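The Floor Comes First

When Noreen Cullinane bought the old savings office in Damden, the first thing she did was pull up the carpet. There were two layers of it, glued down, and under those a sheet of hardboard held with 3,000 staples. She took them out herself over one October with a screwdriver and a pair of pliers.

What she wanted was a patterned floor, the kind laid in square panels with a border strip between them. They were common in large houses once and later turned up in banks and hotels. Most were covered when fashions changed, and plenty were thrown out.

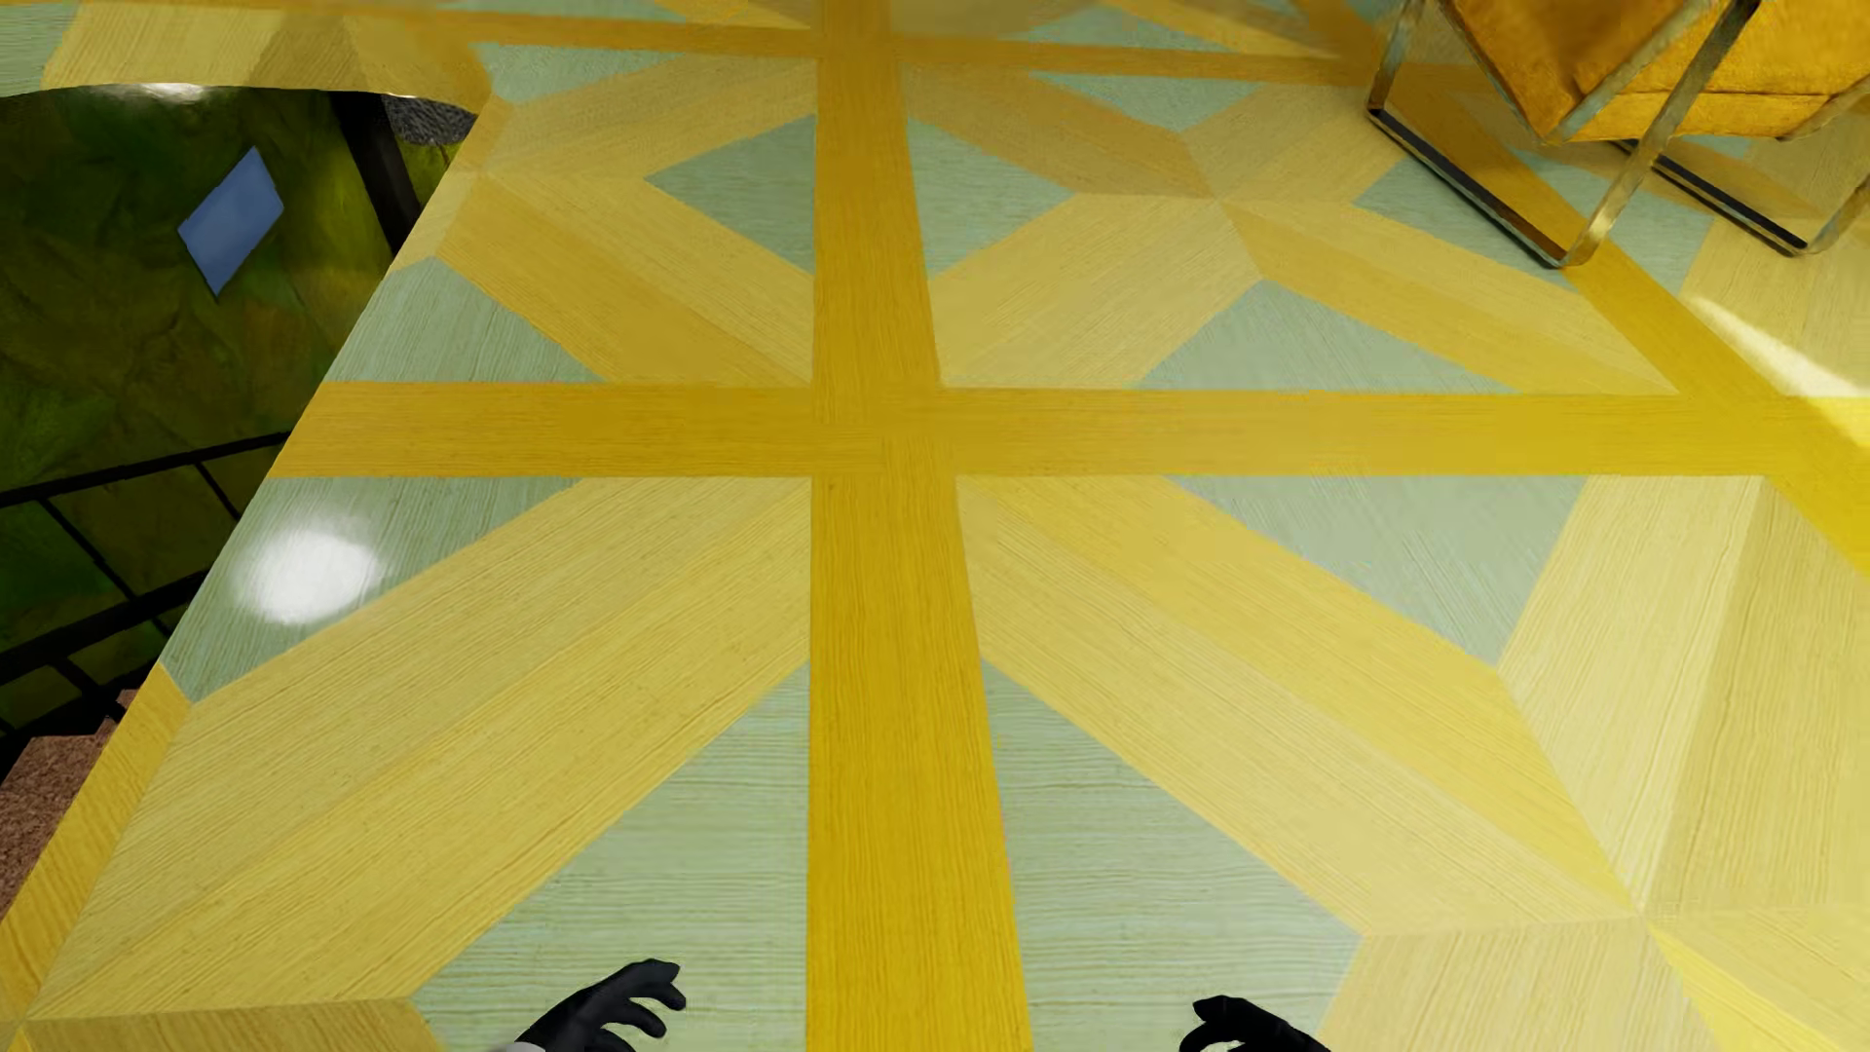 Cullinane's original boards were past saving. She hired Pētersons, a two-man flooring shop in Bavham, to lay new panels across 616 square feet. The price came to $125 a panel before finishing, and the finish took four coats.

The work is slow because the wood has to sit in the room before anyone cuts it. Boards that go down too soon will shrink in the first winter, and the gaps show most at the corners, where several pieces meet. Pētersons left the stacks in the back office for three weeks.

Grain direction matters too. A piece turned across its neighbor catches the light differently, so a floor can look pale from the door and much darker from the window. Cullinane spent a long time moving loose pieces around before she agreed to a layout - longer, she says, than she spent choosing the house.
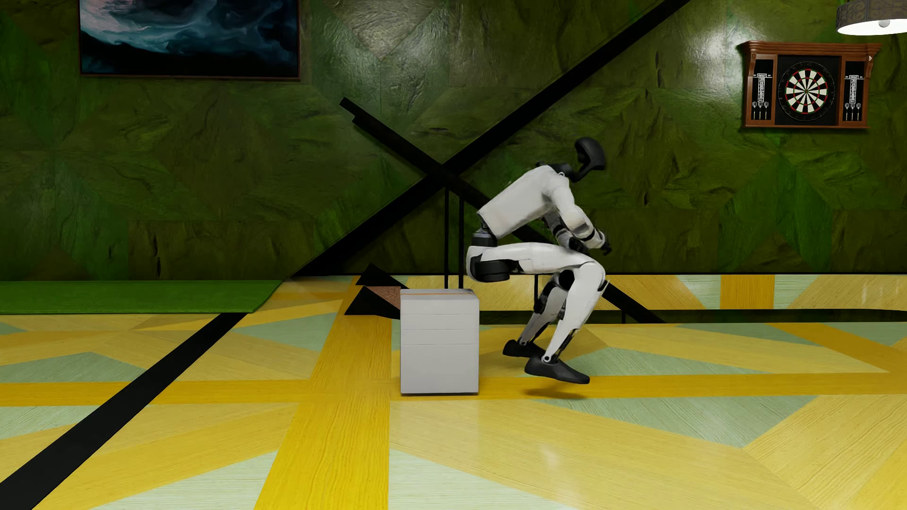

Patterned flooring against a dark green textured wall.

Wall color is the next decision. White makes a busy floor look busier. A deep color holds it down, and green is kind to yellow wood. Cullinane tried six samples and lived with them through a month of gray weather.

Upkeep is simple. Sweep often, mop with very little water, and put felt under the furniture. She expects to refinish in ten years or so, and she has kept a box of spare pieces in the attic.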